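Prata 사용자 포럼 > 제어·계획 소프트웨어 > 양팔 작업 셀

제목: 양팔 셀에서 파지물 부착 형상 갱신 시점에 관한 의견 요청
상태: 논의 중
분류: 계획기 / 인식 연동 / 로그 도구

작성자: kodville_control
소속 표시: Kodville 시험동 제어SW 담당
작성: 8월, 오후 4:10

Kodville 시험동에서 Prata 3 버전으로 양팔 포장 식품 정리 작업을 운용하고 있습니다. 계획기는 Skusine, 물체 인식은 Kendari를 사용하며, 두 모듈 모두 배포 기본값에서 출발하여 필요한 항목만 변경하였습니다. 본 건은 파지물을 로봇 모델에 부착(attach)하는 시점과 그 형상을 어느 모듈이 책임져야 하는가에 관한 것입니다.

현재 구성은 다음과 같습니다. 한쪽 팔이 물체를 파지하면 Skusine은 Kendari가 파지 직전에 산출한 외곽 상자를 그대로 그리퍼 링크에 부착합니다. 이후 물체를 내려놓을 때까지 이 상자는 변경되지 않습니다. 다른 쪽 팔은 해당 상자를 동적 장애물로 간주하여 자신의 경로를 계산합니다.

단단한 원통형 포장에서는 이 방식에 이상이 없었습니다. 문제는 필름으로 포장된 긴 파스타류입니다. 손가락이 닫히는 순간 포장이 접히고, 물린 부분은 좁아지며, 반대로 양 끝은 벌어지거나 기울어집니다. 파지 전의 상자는 더 이상 실제 형상과 맞지 않습니다.
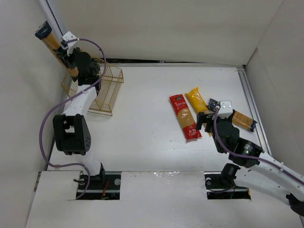
사진 1. Kodville 양팔 셀. 왼팔이 원통형 포장을 들고 있고 오른팔은 포장 식품 위에 위치함.

셀 내부가 흰색 벽판으로 막혀 있으므로 두 팔이 서로 비켜 갈 공간이 넓지 않습니다. 한쪽 팔이 안쪽 모서리의 철망 바구니 부근에서 물체를 들고 대기하면, 다른 쪽 팔의 접근 경로 후보 중 상당수가 부착 상자와의 간섭으로 탈락합니다. 부착 상자가 실제보다 크면 해가 없다는 결과가 반환되고, 실제보다 작으면 계획은 성립하나 여유 거리가 보장되지 않습니다.

로그 저장소에 남은 파지 구간 1584건을 재생하여 확인한 결과, 계획 실패는 대부분 필름 포장을 든 상태에서 발생하였습니다. 실패 사유 코드는 두 종류로, 시간 초과와 시작 상태 충돌입니다. 시작 상태 충돌은 부착 상자가 작업대면을 파고든 것으로 판정된 경우입니다. 실물이 작업대에 닿았는지 여부와는 별개의 판정임을 밝혀 둡니다.

당 부서의 제안은 다음과 같습니다.

부착 시점을 손가락 닫힘 명령 직후에서 닫힘 완료 이후로 미룬다.
부착 직후 손목 카메라 영상으로 Kendari를 한 번 더 호출하여 형상을 다시 받는다.
재호출 결과의 신뢰도가 기준에 미달하면 파지 전 상자를 유지하되 경고 코드를 기록한다.

동일한 구성을 운용하시는 기관의 의견을 요청드립니다.

작성자: skusine_maint
소속 표시: Skusine 유지보수

문의하신 내용을 검토하였습니다. 첫째 항목, 즉 부착 시점을 닫힘 완료 이후로 미루는 안에는 동의합니다. 현재의 순서는 초기 버전에서 닫힘 완료 신호를 신뢰할 수 없었던 시기의 것으로, 유지할 이유가 없습니다. 해당 변경은 설정 파일의 attach_trigger 값을 command에서 settled로 바꾸는 것으로 적용할 수 있습니다.

둘째 항목에는 동의하기 어렵습니다. Skusine은 부착 형상이 파지 구간 동안 고정되어 있다는 전제 위에서 충돌 검사 결과를 재사용합니다. 파지 직후 형상이 교체되면 재사용 캐시가 전부 무효가 되고, 양팔 셀에서는 그 비용이 양쪽 팔에 모두 발생합니다. 시간 초과를 줄이려는 변경이 시간 초과를 늘릴 수 있습니다.

계획 제한 시간의 현재 설정값을 알려 주시기 바랍니다. 기본값을 그대로 사용 중이시라면 그 점부터 확인이 필요합니다.

작성자: kodville_control
소속 표시: Kodville 시험동 제어SW 담당

제한 시간은 3000 ms로 설정되어 있습니다. 이 값을 늘리는 방안은 이미 검토하였으나 채택하지 않았습니다. 한쪽 팔이 물체를 든 채 대기하는 시간이 그만큼 길어지고, 상위 작업 관리기가 이를 정체로 판정하여 작업 순서를 다시 짜기 때문입니다.

캐시 무효화에 관한 지적은 타당합니다. 다만 형상 교체가 캐시 생성 이전에 이루어진다면 사정이 다르지 않은지 문의드립니다. settled 신호와 다음 계획 요청 사이에는 손목을 소폭 들어 올리는 동작이 있으며, 그 구간에는 Skusine이 새로운 계획을 수행하지 않습니다.

작성자: kendari_perception
소속 표시: Kendari 인식 모듈 담당

인식 측의 입장을 말씀드립니다.

손목 카메라에서 필름 포장을 다시 인식하는 일은 원안에서 가정하신 것보다 까다롭습니다. Kendari의 형상 추정은 외곽선, 인쇄면의 특징점, 깊이의 세 입력을 결합합니다. 필름 포장을 가까이에서 보면 세 입력의 품질이 동시에 저하됩니다.

외곽선의 경우 포장의 끝이 시야 밖으로 나가는 일이 잦아 길이를 확정할 수 없습니다. 인쇄면의 경우 접힌 주름을 경계로 무늬가 여러 면으로 나뉘고, 면마다 기울기가 다르므로 하나의 평면을 가정한 정합이 성립하지 않습니다. 깊이의 경우 필름의 반사광이 있는 곳에서 값이 비거나 튀며, 내부 필터는 이를 구멍으로 처리합니다.

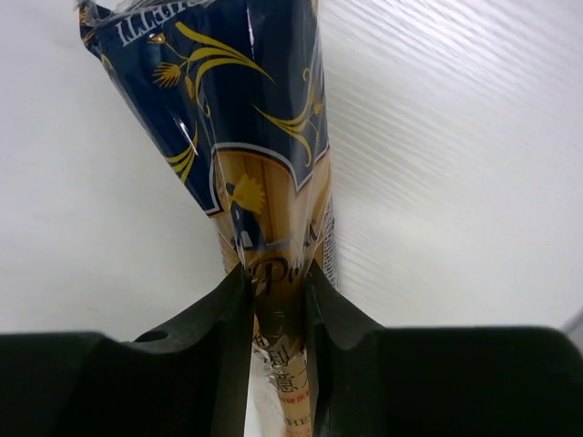

문자 영역을 기준점으로 삼는 방식도 시험한 바 있으나 권장하지 않습니다. 손가락 끝이 글자의 일부를 가리고, 남은 글자도 접힘 때문에 폭이 줄어듭니다. 상표 문자가 뒤집혀 보이는 자세에서는 방향 판정기가 회전각을 반대로 내놓는 사례가 있었으며, 이때 신뢰도 값은 오히려 높게 나왔습니다. 신뢰도 기준만으로 결과를 거르겠다는 원안의 셋째 항목은 이러한 오류를 걸러내지 못합니다.

반면 손가락 부근의 폭은 비교적 안정적으로 추정됩니다. 손가락의 위치는 관절값으로 알려져 있고, 검은 손가락과 흰 작업대면은 포장과의 명암 차이가 충분합니다. 따라서 전체 형상을 다시 구하는 대신, 물린 지점의 폭과 장축 방향만을 갱신하고 나머지 길이는 파지 전 추정값을 유지하는 방안을 제시합니다. 이 제한된 갱신의 처리 시간은 당 부서 시험 장비에서 26 ms였습니다.

작성자: cell_integration
소속 표시: 셀 통합·안전 검토

논의 방향에 우려를 표합니다.

폭과 장축만 갱신한다는 것은 결국 부착 상자를 줄이는 방향의 변경입니다. 물린 지점이 좁다고 하여 포장의 나머지 부분까지 좁은 것은 아닙니다. 윗부분은 펼쳐진 채로 남을 수 있고, 내용물이 움직이면 그 폭도 달라집니다. 계획 성공률을 높이기 위하여 장애물 형상을 실제보다 작게 두는 설정은 당 부서의 검토 기준에 부합하지 않습니다.

계획이 실패하면 팔은 멈춥니다. 이는 비용이지만 허용 가능한 비용입니다. 두 팔이 같은 공간을 사용하는 셀에서 보수적인 형상을 포기할 근거로는 부족하다고 판단합니다.

작성자: kendari_perception
소속 표시: Kendari 인식 모듈 담당

상자를 일률적으로 줄이자는 제안이 아니었으나, 앞선 글의 표현이 부정확했습니다. 정정합니다.

제안의 요지는 단일 상자를 구간별 형상으로 나누는 데 있습니다. 손가락이 닿는 구간은 갱신된 폭을 사용하고, 그 위와 아래 구간은 파지 전 폭에 여유값을 더하여 사용합니다. 손가락 구간은 어차피 그리퍼 자체의 충돌 형상에 대부분 포함되므로 이를 줄여서 얻는 위험은 크지 않습니다. 실질적인 이득은 장축 방향을 바로잡는 데서 나옵니다. 파지 전에 작업대에 비스듬히 놓여 있던 물체의 상자를 그대로 들어 올리면, 들린 뒤의 기울기와 어긋난 상자가 불필요하게 넓은 공간을 점유합니다.

작성자: skusine_maint
소속 표시: Skusine 유지보수

구간별 형상은 Skusine에서 복합 부착 객체로 표현할 수 있습니다. 구성 요소의 수가 늘면 검사 비용도 늘지만, 끝단과 손가락 구간으로만 나누는 정도라면 현행 상자와 큰 차이가 없을 것으로 예상합니다. 실측 전이므로 수치는 제시하지 않겠습니다.

캐시에 관하여는 앞선 의견을 일부 수정합니다. Kodville 측의 설명대로 형상 교체가 손목 상승 구간 안에서 끝나고, 그 이후 형상이 동결된다면 재사용 전제는 유지됩니다. 다만 이를 관례에 맡길 수는 없으므로, 동결 이후의 교체 요청은 오류로 거부하는 옵션이 필요합니다. 기존의 attach_update 인터페이스는 언제든 교체를 받아들이게 되어 있어 그대로 사용하시면 안 됩니다.

아울러 시작 상태 충돌 건은 형상과 별도로 다루시기를 권합니다. 필름 포장은 작업대에 닿은 채로 물리는 경우가 통상적이며, 부착 객체와 작업대면 사이의 접촉을 허용하지 않으면 형상이 정확하더라도 충돌로 판정됩니다. 허용 충돌 행렬에서 상승 구간에 한하여 이 쌍을 해제하시면 됩니다.

작성자: kodville_control
소속 표시: Kodville 시험동 제어SW 담당

허용 충돌 행렬을 확인하였습니다. 단단한 물체에 대해서는 해제 규칙이 있었으나 필름 포장 분류에는 누락되어 있었습니다. 이 부분은 당 부서의 설정 오류이며, 처음 글에서 두 실패 사유를 한데 묶어 서술한 점을 정정합니다. 시간 초과 문제는 여전히 남습니다.

작성자: cell_integration
소속 표시: 셀 통합·안전 검토

허용 충돌의 해제 범위를 명확히 하여 주시기 바랍니다. 작업대면과 부착 객체의 쌍에 한정되어야 하며, 바구니 형상은 포함되어서는 안 됩니다. 철망 바구니는 내부가 비어 있는 물체이므로 점군에서 일부만 검출되는 경우가 있고, 이를 이유로 바구니 쌍까지 해제해 둔 설정을 타 셀에서 확인한 바 있습니다.

구간별 형상에 대해서는, 끝단 구간의 여유값을 고정값으로 둘 것인지 물체 분류별로 둘 것인지가 정해지지 않았습니다. 분류별로 둔다면 Kendari의 분류 오류가 곧바로 여유값 오류가 됩니다. 이에 대한 의견을 요청합니다.

작성자: kendari_perception
소속 표시: Kendari 인식 모듈 담당

분류 오류 가능성은 인정합니다. 봉지 포장과 긴 필름 포장은 겹쳐 놓인 상태에서 서로 혼동되는 일이 있습니다. 분류 확률이 갈리는 경우 두 후보 중 큰 여유값을 택하도록 하면 보수성은 유지됩니다. 고정값을 원하신다면 필름 포장 전체에 가장 큰 값을 적용하는 것도 가능하나, 이 경우 좁은 셀에서는 원래의 시간 초과 문제로 되돌아갈 가능성이 높습니다.

작성자: prata_logtools
소속 표시: Prata 로그 도구

재현 시험과 관련하여 안내드립니다. Prata 3 버전의 재생 도구는 부착 이벤트를 기록 당시의 형상으로 복원하므로, 새 형상 규칙을 적용하여 과거 로그를 다시 평가하려면 --reattach 옵션을 지정하셔야 합니다. 옵션 없이 재생하면 규칙을 변경하여도 결과가 동일하게 나옵니다. 이로 인한 문의가 적지 않습니다.

또한 손목 카메라 영상과 관절값의 시각 기준이 서로 다른 로그가 일부 존재합니다. 이러한 로그에서는 손가락 위치를 영상에 투영하였을 때 어긋남이 발생하며, 앞서 논의된 폭 추정에 직접 영향을 줍니다. 로그 머리말의 clock_source 항목이 두 장치에서 일치하는지 먼저 확인하시기 바랍니다.

작성자: skusine_maint
소속 표시: Skusine 유지보수

시각 기준 문제가 있다면 계획 시간의 집계도 다시 보아야 합니다. Skusine의 시간 초과는 계획기 내부 시계로 판정하지만, 작업 관리기가 기록하는 대기 시간은 요청 수신 시각부터 계산됩니다. 두 값을 같은 축에 놓고 비교하신 것은 아닌지 확인을 부탁드립니다.

작성자: kodville_control
소속 표시: Kodville 시험동 제어SW 담당

clock_source가 일치하지 않는 로그를 제외하고 다시 집계하겠습니다. 시간 초과 건수는 계획기 내부 판정만을 사용하였으므로 기준 혼용은 없습니다.

현재까지의 논의를 다음과 같이 이해하고 있습니다. 부착 시점은 settled로 변경합니다. 상승 구간의 접촉 허용은 작업대면에 한하며 바구니는 제외합니다. 형상 갱신은 상승 구간 안에서 한 차례만 수행하고 이후 동결합니다. 끝단 여유값의 기준은 합의되지 않았습니다.

금요일에 --reattach 옵션으로 재생을 수행할 예정이며, 여유값은 고정값과 분류별 값을 각각 적용하여 비교하겠습니다.

작성자: cell_integration
소속 표시: 셀 통합·안전 검토

비교 결과에는 계획 성공률 외에 두 팔 사이의 최소 거리 분포를 반드시 포함하여 주시기 바랍니다. 성공률만으로는 당 부서에서 승인 여부를 판단할 수 없습니다. 실기 적용은 해당 자료의 검토 이후로 보류하여 주십시오.

작성자: skusine_maint
소속 표시: Skusine 유지보수

동결 이후 교체를 거부하는 옵션은 attach_freeze라는 이름으로 개발 분기에 반영하였습니다. 기본값은 비활성이며, 재생 도구에서는 아직 인식되지 않습니다. 재생 시험에서는 갱신 호출 횟수를 로그로 직접 확인하시기 바랍니다.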